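Two arms on one table, wrist cable keeps catching

Climthorpe Makers Forum > Projects > Arms and Motion

callum_s
I've been putting a two-arm setup together in the shared workshop and I'm at the stage where the arms work and the wiring doesn't. They don't match. One has a white housing and the other is dark gray, bought secondhand at different times. Both have black grippers. They sit on opposite sides of the table facing in.

The trouble is the cable on the dark arm. It drops in a loop from the arm to the table, and when the wrist turns past a certain point the loop tightens and the arm faults. I get 3 or four clean runs and then a fault. The job I'm practicing is picking things out of an open drawer, so the wrist has to turn a fair way to get the fingers down inside.

How are people routing theirs? I'd like to fix this before Thursday, when I have the bench for the evening.

oakley_n
Clip it to the upper arm with enough slack at the elbow for the full bend, then a second clip just before the wrist. Don't run it tight anywhere. I used hook and loop strap on mine so I could move the clips until it was right. Zip ties later.

bickerstaff
I'd go overhead. A light boom behind the arm with a spring at the end, cable hangs from that. Strapping it to the arm means every joint works the cable every time it moves. I killed two cables that way.

oakley_n
How many cycles did that take? He's doing practice runs on a table, it isn't a production cell. Mine has been strapped for over a year on the same cable.

bickerstaff
I didn't log it. It was a cheap cable, I'll give you that. Still wouldn't do it again.

wubit_y
Before buying anything, check where the drawer is compared to the arm's base. If the wrist is near its limit every time you reach in, the cable is only part of it. I turned my drawer unit at an angle so the arm comes in closer to straight. Cost nothing and the faults mostly went away.

Also what speed are you running? I keep mine at 40 percent until a new layout has gone through a full evening.

callum_s
I was at 50. Will drop it to 40.

The drawer was square to the table edge. I'll try it angled tonight. The boom would have to be clamped to the bench and other people use that bench, so I'd prefer not to.

shirley_o
What's the gripper closing on? If it's something soft like a packet you don't need the wrist turned so far. You can come down on a corner of it. Hard round things are where you need the angle.

callum_s
A packet in the drawer, corn in a basket on the other side for the white arm. Mugs on a stand and plates in a rack for later. I haven't tried the plates with either arm yet.

shirley_o
Leave the plates till last. And put some rubber on the fingertips first, the bare plastic ones slide on glaze.

bickerstaff
Too much on the table, if you ask me. I'd start with one object and one arm. With both arms live you'll spend your evening working out which one caused the problem.

wubit_y
Disagree on that. If everything is going to be there in the end, have it there from the start and keep the middle clear. Taking things off and putting them back changes the reach every time and you end up teaching it all again. Only power one arm if you want to keep it simple.

oakley_n
Agree with Wubit. The clear middle matters more than the number of things.

bickerstaff
Fine, but he's got an oven under one arm by the sound of his other thread. I'd want that moved.

callum_s
It's a toaster oven and it stays for now, the door is on the list of jobs. It isn't plugged in.

Update. Drawer is angled and speed is down. I did 50 pulls of the packet with the dark arm and had one fault, and that one was me leaving the loop too short. I haven't strapped the cable yet, so it still hangs beside the oven. Straps are on order, a pack of 200 because that was the smallest they had, so if anyone at the workshop wants some, ask me.

Next is a strap at the elbow and one before the wrist like Nigel said. If it starts chewing the cable I'll look at the boom.

Photo of the layout as it stands.
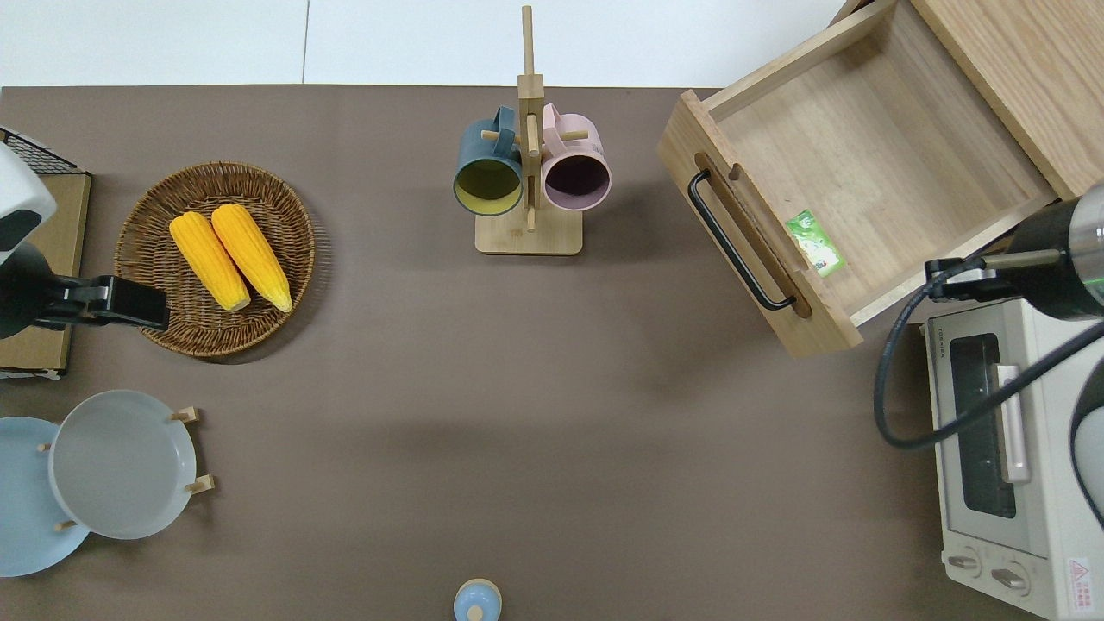 Table layout with the drawer angled, cable not strapped yet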